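Cumberg Robotics Club board > Student projects > Page turner arm, is this really a project?

dardo_e
I judged the practice round for the Huvton school build day and I want to raise something before February. The team with the page turner spent their whole slot on one turn of one page. A kid could do it with a thumb. I don't see what we are supposed to score. The rules say "a useful task done without help." Useful to whom?

naabaidoo
My niece can't hold a book open for long, so useful to her for a start. I agree the pitch was weak, though. They read it off a sheet and never said who it was for.

gearstrip31
Paper is hard. Everyone on here wants to see blocks stacked because blocks sit where you put them. Try getting one sheet and only one sheet.

dardo_e
I have tried. It's hard, fine. Hard and worth points are two separate questions. In the round I saw they got 3 clean turns out of 10, and the mentor was calling that progress.

G. Urrutia
I'm the mentor and I was calling it progress because the week before it was zero. I teach the Monday group at Montecinos and there are four students on this, all first year. They wrote their own approach path. It's not pretty but they can explain every line, and I can't say that for the team that took the stacking prize last time.

tamunoemi.o
Gisela, did they do anything about the angle? When I watched, the finger came in flat and skidded along the top sheet. Then they'd press harder, which made it worse.

G. Urrutia
They come in lower now and go for the edge. Pressing harder was my suggestion so I'll take the blame for that one.

abel_arancibia
Agree with Dardo on the scoring, not on the project. If the task card just says "turn page" then a fan and a bit of luck gets full marks. Ask for a named page. Ask for it twice. And no clips, no tabs, no pages bent up beforehand.

gearstrip31
Who bends pages beforehand

abel_arancibia
Everybody. I ran the Dastel table for two years. You would not believe how many of those books had a curl in one corner.

dardo_e
Right, and that's my worry here too. Any notebook will behave once you've opened it flat a few hundred times. Let me bring the book. If it works on a stiff paperback I'll shut up.

naabaidoo
A stiff paperback is a different job and you know it. They're first years. Set the bar where the other beginner tables have it and add yours as a bonus.

tamunoemi.o
+1 to the bonus. I'd also want to hear what they do when two pages come up together, because they didn't seem to have a plan for it. Just started over and hoped.

G. Urrutia
They don't have one yet. Dardo can bring his paperback, I'll tell them it's coming – they should hear it from me and not on the day.

The entry form wants a wrist camera picture from every team and I'm not convinced it proves anything, but it does tell you what they're up against. The book is a lined notebook with roses printed around the pages, and the right-hand page bows up from the spine, so the finger meets a curve before it gets anywhere near an edge. Tamunoemi, that's your skidding, I think. Whether they can deal with it by February I honestly couldn't say, and I'd sooner have it judged as it is than talked up by me. 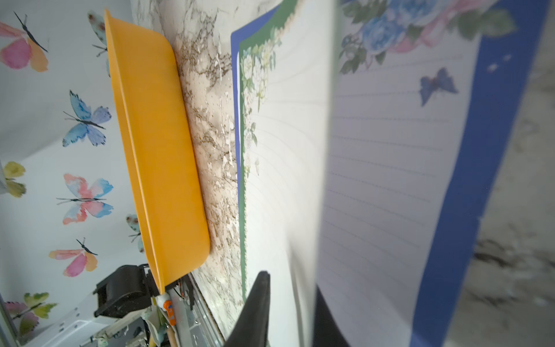 Back to top | Contact the board admins | © Cumberg Robotics Club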